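Sturnari Yard Users' Meeting
Minutes, November, Sunday, 4 p.m., long room

Present: the usual, plus two from the Landico unit who had come in to get out of the rain and were given an agenda.

1. Minutes of the last meeting
Agreed, after the word "shambles" was changed to "delay" in item 4.

2. Heating
Still on order. Coats were kept on throughout. The meeting noted that this had been minuted in the same words last time and asked for the same words to be used again.

3. Money
The balance stands at £1,601. Of this, £142 is owed to Sharifi for the skip, which was hired for a weekend and stayed long enough to grow something. To be paid this week. A proposal to spend the remainder on a coffee machine was heard politely.

4. White chairs
The question of the white plastic chairs came back from the last meeting in much the same condition as it left. One view was that they are ugly, slide about on the tiles and should go to the tip. The other was that they weigh next to nothing, can be hosed down, and are the only seats in the building that have never been borrowed for a wedding.

It was pointed out that the dirt lives underneath. The ribs on the bottom of the seat make a fine set of little trays, and wiping the top for years has done nothing for them. Agreed that the chairs be kept, and that each be turned over and brushed out before it goes back. A cloth is no use for this. Somebody asked if a toothbrush would do. A nailbrush was preferred, by a show of hands.

5. White pipe
The lengths of PVC pipe are to stay until the frame for the Urkeo stall has been settled. The first drawing was passed round again. It shows an arch, and the meeting still could not see how a person was meant to get behind it. A plain rectangle was agreed. Pipe is to be handled on the big table with the black sheeting left on it, as the top underneath marks if you so much as look at it. Offcuts go in the bin and not on the windowsill, where there is now a collection. 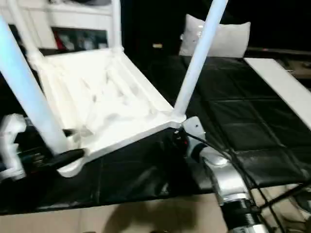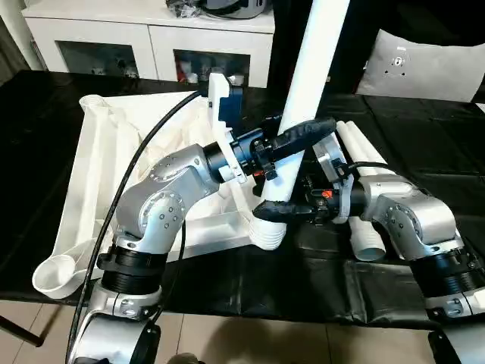
Landico asked for it to be recorded that they did not agree with keeping the chairs, and had sat on one for the whole of item 3 in order to be fair to it. In their opinion a plastic chair goes brittle if it is left out over a winter, and it always picks a large visitor to prove it on. They would sooner see money spent on 6 decent folding ones, and would put in £2 a week towards them if others did the same. On the pipe they had no objection, provided it was not stored upright behind their door again.

The meeting thanked them. Agreed that chairs come indoors at night from now on, and that anyone who finds a crack takes that chair out of use at once and does not put it back at the bottom of the stack. Folding chairs to be priced for next time. The £2 was warmly welcomed and nobody else offered any.

6. Any other business
The kettle lid is missing. The long room key is to be returned by whoever has both of them.

Next meeting: Sunday again, same time. Bring a coat.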